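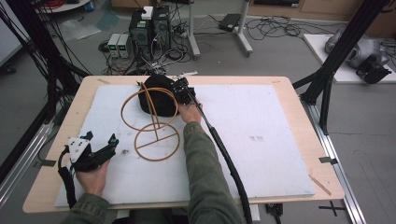
Not everyone at Niltus wanted the planner to have opinions, according to one early tester, who would have settled for it having a stop button that answered the first time. Version 3 of Plarar, the company's grasp-planning software, came out in November with both. It learns from 2,000 demonstrations done by hand with held grippers, and now flags any grasp it doubts - 40 in the first morning at the Stivadberg lab, 20 of them on the same lampshade. Niltus says the threshold can be adjusted. The default is "cautious".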